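Learning to bake rye bread in a rented kitchen

When I moved to Zerkenport I did not think I would miss bread. I thought I would miss my sister, the river, maybe the quiet in the evening. But in the second week I stood in the supermarket in front of a very long shelf of soft white loaves, and I felt really homesick. I pressed one with my finger and it did not come back up.

In my family we eat rye. It is dark, sour and heavy, and you cut it thin. My grandmother baked it every two weeks, and the last slices were better than the first ones. I never learned it from her. I was always told to go outside and not open the oven door.

So in October I decided to learn it by myself, from a library book and from what I remember of the smell. 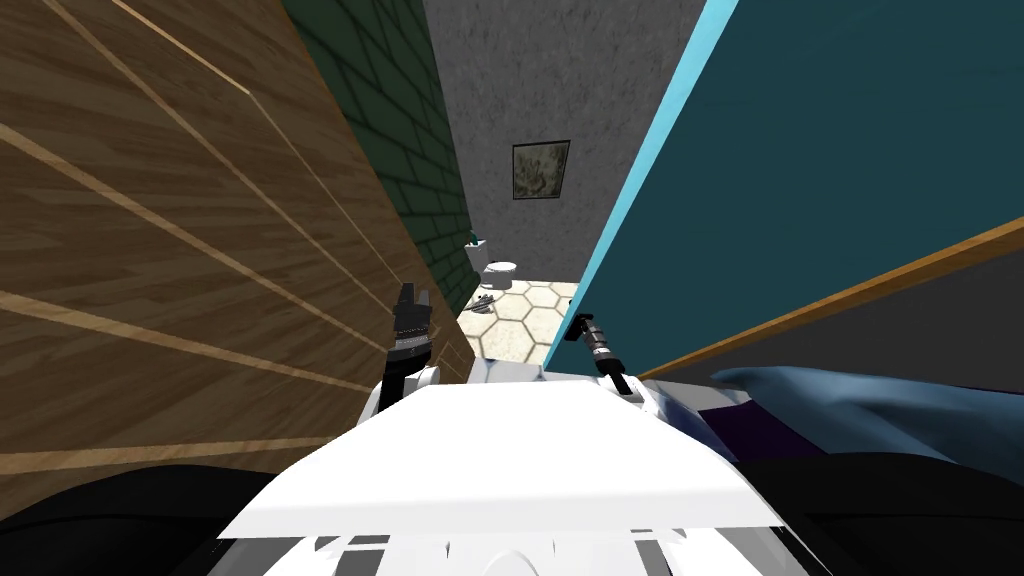
The first thing you need is a starter, and this takes patience that I do not have by nature. You mix rye flour with water in a jar and leave it. The next day you throw away half and feed it again. For three days mine did nothing. On the fourth day it had bubbles and smelled like old apples, and on the fifth day it smelled like nail polish. I was sure that I had killed it. The book said to continue, so I continued, and after one more week the smell became clean and sour, a little like yogurt.

The flour was a bigger problem. The supermarket sells one kind of rye flour and it is too light for this bread. I asked at the bakery on Farkas Street, and the woman there was very kind, but she told me they get their flour in big sacks and cannot sell it in small amounts. Then she wrote down the name of a mill in Lodeck for me. It is a bus ride of one hour. I went there on a rainy morning and came home with two heavy paper bags in my backpack. The mill also sells oats and a buckwheat mix that I have not tried yet.

I must say something about my oven. It is a Brilten, it is older than me, and the numbers on the knob are almost gone. I bought a small thermometer to hang inside and learned that the oven is 20 degrees cooler than it says. This explained the first loaf, which was gray in the middle and stuck to the knife like glue. I ate the crust with butter and gave up on the rest.

The second loaf was better but had a big hole under the top crust, so that every slice looked like a small house with an attic. My neighbor said it tasted good. He is a polite man.
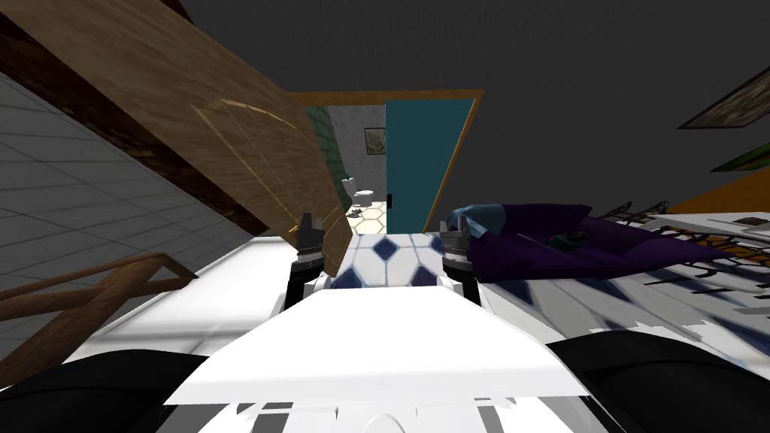 I think my main mistake in the beginning was that I treated rye like wheat. With wheat you knead and you feel the dough become smooth and strong. Rye never becomes smooth. It is like wet clay from the first minute to the last, and if you add flour until it feels nice, you get a brick. Now I only stir it with a strong spoon, put it in the pan with wet hands and make the top flat. Wet hands are very important. Before I knew this, I washed dough out from under my ring for days.

The waiting is the other thing. In my kitchen the dough needs three hours in warm weather, and in winter almost five. I look at the top of it. When I see small holes, like on a sponge, I put it in the oven. I used to go by the clock, and the clock was wrong every time.

After baking you have to wait again, and this is the cruel part. The bread should rest until the next day, wrapped in a towel. If you cut it warm, the inside is sticky and you will think you failed. I hide it on top of the closet so I do not see it when I make coffee.

I wrote down everything in a school notebook: how much water, how warm it was, what I did wrong. One page only says "forgot salt." Bread without salt is very sad, but it makes good toast if you put a lot of cheese on it.

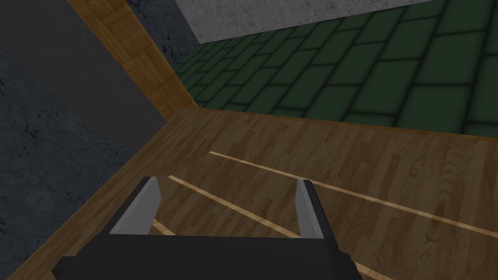
What I use now

For one loaf I take 2 big spoons of active starter and mix it in the evening with 162 grams of the Lodeck flour and the same weight of warm water. It stays covered on the counter overnight. In the morning I add the rest of the flour, more water, salt, a spoon of dark syrup and caraway seeds. My grandmother used a lot of caraway. I use less, but each time I add a few more.

I bake it very hot for the first ten minutes and then turn the oven down for almost an hour. Before I put the morning flour in, I always take one spoon of the dough back to the jar. I forgot this once and had to start again from nothing.

Last month I sent a picture of my loaf to my sister. She answered that the top should be darker. I left the next one in for ten more minutes.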